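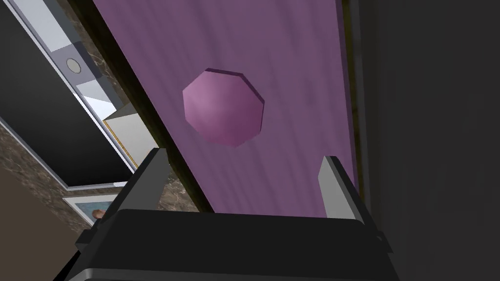
**Studska desktop: shared folders stop syncing after the August update**

**pelletstove**

Posting here since the Studska help page only says "check your connection." I run the desktop app on two computers, one at home and one at the shop. After the August update, personal notes still sync fine but anything in a shared folder sits there with the gray arrow next to it. I left it overnight and it was the same in the morning.

What I have tried so far:

- signing out and back in
- restarting both computers
- turning the firewall off for a few minutes
- making a new shared folder (same problem)

The phone app on the same account shows everything. Is anyone else seeing this?

**ninebyfive**

Same on mine. Personal notes are OK, shared folders are stuck. I have 56 notes waiting in one folder and the number never goes down.

**marlo_k**

It's the new permission setting. After the update, every shared folder has to be approved again by the person who owns it. Open the folder on the desktop, go to Sharing, and there should be a line that says "Pending review." Click it and approve. Mine started moving within a minute.

**pelletstove**

I own all the folders and I don't have that line. Under Sharing I see the list of people and the Invite button. Which version are you on?

**marlo_k**

The newest one. Check that you are looking at the desktop app and not the browser version, they look almost the same now.

**pelletstove**

It's the desktop app.

**toastrack**

The line only shows up if the folder was shared with someone outside your own group. Folders shared inside a group don't get it, so marlo_k's fix won't help there. I think there are two separate problems in this thread.

What worked for me was clearing the local cache:

1. Quit Studska completely, including the icon in the tray.
2. Open the app's data folder and rename "cache" to "cache-old."
3. Start the app and let it download everything again.

It took 19 minutes with my notes. Don't delete the old cache folder until you have checked that the notes are all there.

**ninebyfive**

Be careful with that one. If you have notes waiting to upload, they are in the cache and nowhere else. I would lose the 56 I mentioned.

**toastrack**

You wouldn't lose them, that's why I said rename. You can put the folder back.

**ninebyfive**

You can put it back, but by then the app has downloaded a newer copy of the folder and you get conflicts on everything. I went through this with an older version and spent an evening sorting duplicates. Export first. File, Export, pick the plain text option, and save it somewhere outside the Studska folder. Then do the rename.

**toastrack**

Fine, exporting first is safer. I still don't think the conflicts happen on the current version, I had none.

**Barnetach**

I gave up on Studska over this kind of thing and moved to Grarnolik. Shared folders there are slower to show up but I haven't had one get stuck. The import tool reads Studska exports directly. Attachments come over as separate files, so if you have a lot of scanned receipts plan on some cleanup.

**marlo_k**

Grarnolik has no offline mode on the desktop. For a lot of people that rules it out.

**Barnetach**

It has one on the paid plan. You turn it on for each folder.

**marlo_k**

I'm on the paid plan at work and all it does is let you read the notes offline. You can't edit until you're connected again. I wouldn't call that offline mode.

**Barnetach**

Reading is what I need it for, so it's enough for me.

**quietmodem**

Another thing to look at is the sync interval. The update changed mine from automatic to every 6 hours. It's under Settings, Network. That wouldn't explain a folder being stuck overnight, but it does make it hard to tell if any of these fixes did something. Set it to automatic before you test.

**pelletstove**

Mine was on 6 hours too, thanks. I set both computers back to automatic and personal notes are a lot quicker now. Shared folders were still stuck after that.

I then exported everything and did the cache rename on the shop computer only. Shared folders are syncing there now. I got two conflicts, both in notes I had edited that same morning, so it looks like it can still happen. I kept both copies and merged them by hand.

**ninebyfive**

Good to know. Did the home computer fix itself after that or do you have to do it there as well?

**pelletstove**

It's still stuck at home. I'll do the rename there tonight.

**Mapplebeck**

For anyone on a work account: the data folder may be locked by your company and the rename will fail with an access error. Mine did. I had to ask our IT desk to do it, and they wanted to reinstall the whole program. That did clear the gray arrows, but it also reset my shortcuts and templates, so write those down first.

**pelletstove**

Home computer is done, same steps, no conflicts this time. Leaving the thread open in case it comes back with the next update.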